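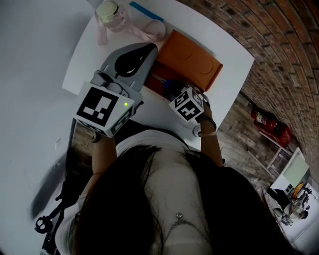
Berken推出红景天复合胶囊,7月起在药房渠道供货

发布日期:2018年3月17日
可即时发布

草本补充剂品牌Berken今天宣布新品:Berken红景天复合胶囊。主要成分红景天根提取物,搭配五味子果粉。每瓶70粒。先走药房和自家网店,商超以后再说。

红景天长在高寒地带,根茎入药,北欧和藏区都有使用的老习惯。传统上用来应对疲劳、寒冷和高强度劳作。五味子则是东亚的老药材,味道酸,泡水的人多,做成胶囊的少一些。两样放在一起,是Berken配方组去年定下来的方向,中间改过几版,五味子的比例往下调了,原因是酸味太重,打开瓶盖就闻得到。

规格如下:
红景天根提取物,每粒200毫克
五味子果粉,每粒155毫克
胶囊壳为植物来源,不含明胶
不添加色素,不添加糖

用法:每日一粒,早餐后,温水送服。不建议晚上吃,部分人会觉得精神偏亢奋,影响入睡。

原料方面。红景天由Pasichnyk农场供应,合作种植,根龄满五年才采挖。采后切片、低温烘干,再送到Rosovby的工厂提取。Rosovby厂区今年初刚换了提取罐,产能比以前宽裕,断货的情况应该会少很多。每批成品留样,检测重金属、农残和微生物,批号印在瓶底,顾客可凭批号向客服索取检测报告。

“红景天这个原料大家都在用,差别在根龄跟烘干温度。”Berken产品负责人Pascal Reinholz表示,“我们宁可少做几批。第一批300箱,卖完再排下一批,不赶。”

Reinholz还说,配方里没有放咖啡因,也没有放人参。“问的人很多,在这里一起回答了。想喝咖啡的照喝,胶囊和咖啡最好隔开一两个小时。”

包装这次也换了。棕色玻璃瓶,金属盖,标签字号加大,老顾客反映过旧标签看不清。外盒取消了,说明书改成折页贴在瓶身上,撕开就能看。运输用的填充物全部换成纸的。

经销由Fastholm负责,覆盖药房、健康食品店以及部份诊所柜台。Fastholm现已接受预订,7月首批发货。门店陈列架和试用装可以一并申请,试用装数量有限,先到先得,一家店一份。网店同步上架,订阅用户可以提前下单,具体时间会另发邮件通知,请留意收件箱,垃圾邮件夹也看一下。

注意事项:
本品为膳食补充剂,不能代替药物,也不能代替正常饮食。孕期及哺乳期女性、未成年人不宜食用。正在服用抗抑郁药、降压药、降糖药或抗凝药的,请先咨询医生或药师。有双相情感障碍病史者不建议使用。手术前两周停用。如有不适请立即停用并就医。请放在儿童接触不到的地方,避光,干燥处保存。开瓶后三个月内吃完。

关于Berken
Berken做单方和复方草本补充剂,产品线包括洋甘菊、水飞蓟、接骨木莓跟荨麻叶。所有产品标签均标明提取物来源及植物的拉丁学名。

关于Fastholm
Fastholm是草本及营养类产品的经销商,为药房和独立健康食品店供货,提供店员培训资料和产品册。

媒体索取样品、产品图片或预约采访,请联系Berken新闻办公室,邮件标题注明“红景天”即可。经销咨询请直接找Fastholm销售部,不要发到新闻办公室邮箱,会耽误回复的时侯。

(完)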